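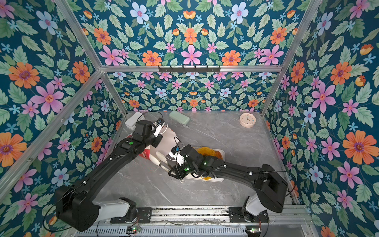 Changing the walls around a two-arm station is a cheap way to find out if a policy has learned the task or the room. We started with plain gray panels, and the policy packed the food item in 70 percent of trials. Then we put up a new backdrop and success fell to 30. The one we use now is a dense floral wallpaper on all three walls, with big pink flowers on dark teal, and it is the hardest of the set.

How to run the test on your own booth

1. Train on the Rallow task set with one backdrop only. We used 1731 demonstrations.

2. Cover the left, back and right walls. If you leave one plain, the wrist cameras will find it.

3. Keep the tabletop, the tray and the bag the same. Move the small objects at the back only between blocks of trials.

4. Start each trial with the left gripper holding the top of the bag and the right one above the tray. Score the grasp and the drop into the bag separately.

5. Add new demonstrations from two other backdrops until the total is 2000, retrain, and repeat step 4.

Most of our failures were in the grasp. The Fullard log script saves both scores in one file.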